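How Do Countries Agree on Rules?

Your school has rules, and your town has rules. But who makes the rules for the whole world? I get asked this a lot when I visit classrooms, and I love it, because the answer is a bit strange – there is no boss of the world!

So what happens when countries share a problem? Say a river runs through two countries. Let's call it the Plullow. If the country upstream dumps dirty water in it, the people downstream get sick fish and stinky beaches. The country downstream can't just march over and say "Stop that!" It has to talk.

I once sat in the back row at one of these talks, and wow, it was slow. Everybody wore headphones so they could hear the speeches in their own language. They spent a whole morning on one word! Should the paper say countries "should" clean the river, or that they "must"? Those two words are miles apart (ask anyone who has been told they should tidy their room).

When everyone is finally happy with the words, they write them down in a treaty. A treaty is a promise between countries. Somebody signs it, but usually that isn't the end. Each country takes it home and its own lawmakers often have to say yes too. That can take years – I know of one that started with a meeting in February and wasn't finished until I had a different haircut and a new cat.

And if a country breaks its promise? Other countries can complain, stop trading with it, or sometimes take it to a special court where judges listen to both sides.

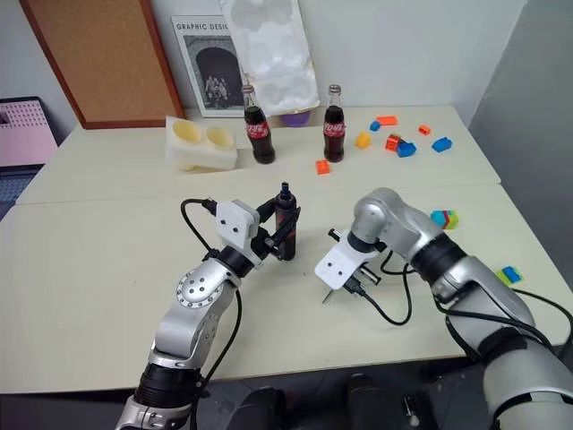

Vega Barrios wrote to ask whether small countries get the same say as big ones, as that didn't sound very likely to her. Good question, Vega! In lots of meetings each country gets one vote, big or small. But big countries have more money and can send more helpers, so it isn't always even. Small countries often team up, and 5 or 60 of them speaking together are much harder to ignore.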